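Folding Without a Table: Household Cloth on Soft Surfaces

Student project report, Zwane House residence
Yolanda Quintana

I grew up in a home where folding was done on the bed, on the couch, or on your own knees, and I never gave it much thought until I moved into a shared apartment and found that all of my housemates did it their own way and were quite sure the rest of us were wrong. So when our instructor, Hanneke Claeys, asked for a small project on everyday work at home, I knew what mine would be (and my mother was delighted, I must say).

What I wanted to learn

I had two plain questions. Does a padded surface make it harder to spread a cloth flat? And does a busy print help or hurt when you are looking for the edges? I started reading and asking around in February, which gave me plenty of time to change my mind about both.

The cloth

For most of the work I kept coming back to orange fabric with a dark print. I like it very much, and it is cheerful company on a long afternoon! The large dark shapes are handy as landmarks when you want to find the middle, but a bold pattern also draws your eye away from the folds, and small creases can hide in it quite happily. 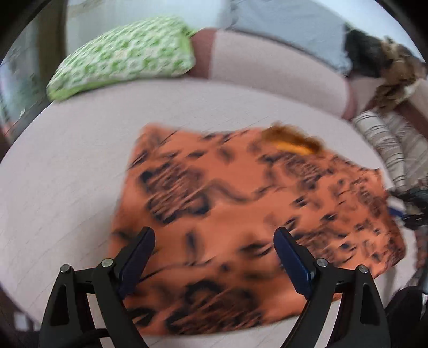 How I went about it

I tried three ways of folding: in halves, in thirds, and what my grandmother called "the envelope," with the sides brought in first. Before each try I shook the cloth out and laid it down again, smoothing from the middle toward the edges with a flat hand. I wrote my notes right away, while I still remembered which part had annoyed me.

Lifting turned out to be a bigger subject than I had planned for. Take hold of a cloth near the middle and it gathers into a bunch, the pattern closes up on itself, and you have to go looking for a corner all over again.

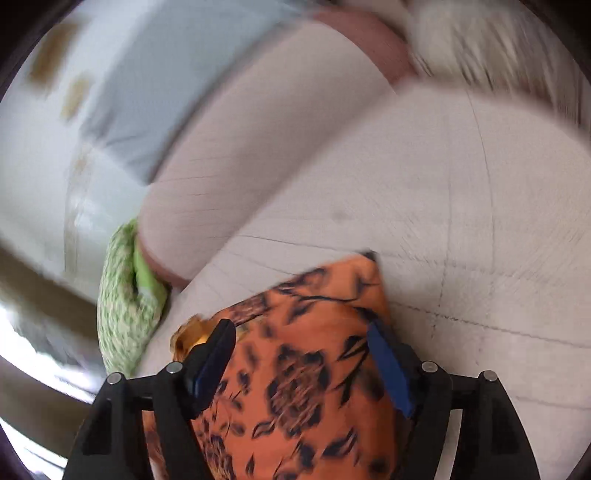 Department of Home and Family Studies

What I found

Halves were the easiest for me on a soft surface, and the envelope was the prettiest but the slowest. Padding gives a little under your hand, so a crease pressed there never felt as crisp to me as one made on a hard tabletop. I would gladly repeat the whole thing with a plain cloth, and with someone other than me doing the folding, as I am certain I got fonder of halves as I went along.

My thanks to Hanneke Claeys for reading two drafts with such patience, and to my housemates for giving up the good seat.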